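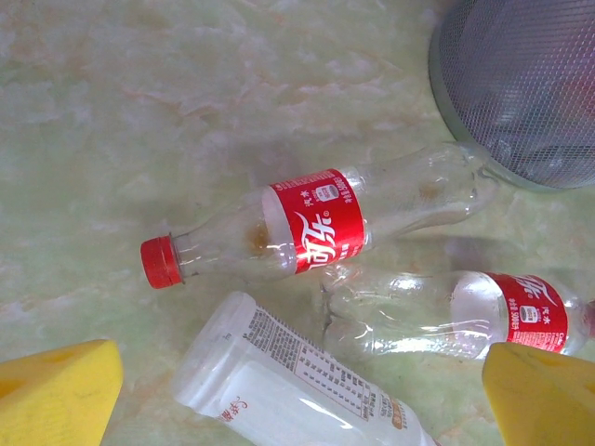 Skundley has opened orders for its bench-top sorting kit, a small robot arm sold with a gripper, a wrist camera and software set up for picking up empty drink containers.

The kit, called Jident, is aimed at school canteens, community recycling depots and training colleges that want to try automated sorting without buying a full conveyor line. It works over an ordinary table. Containers are tipped out in front of the arm, which takes them one at a time and drops them into whatever basket or tub has been set beside it.

Skundley says the first 70 kits will ship in November 2025, with a second batch to follow once the gripper supplier catches up. Each kit weighs 26 kilograms packed and comes in two cartons.

Empty plastic bottles are a harder job than they look. Clear plastic throws back the light, a crushed bottle has no fixed shape, and a label may be on any side when the thing lands. Omar Geagea, who led the software work, said most of the past year went on bottles lying against each other.

"A single bottle on a bare table, we had that early," he said. "Put a squashed one up against a good one and the arm would try to take both. It still does sometimes."

The fingers are soft-faced and can be swapped without tools. A spare pair is included, and replacements cost $26. The wrist camera sits close to the fingers and looks down at the table, so the kit needs fairly even lighting to work well. Skundley does not recommend using it outdoors.

Your privacy matters to us. We use cookies to remember your settings and measure traffic. Accept all | Manage cookies

In a trial at the Agbeko depot, the arm was given 600 mixed containers over two shifts and placed 477 of them in the correct tub without help. Staff picked up the rest by hand. The depot's report lists dropped bottles and missed grips as the main faults, with flattened cans a smaller problem. Glass was left out of the trial and the kit is not rated for it.

Daltus will handle sales and repairs, including a one-year warranty on the arm. The fingers are not covered. Buyers can also pay for a half-day of set-up and training on site.

A version that reads deposit marks on labels is planned, but Geagea would not give a date for it.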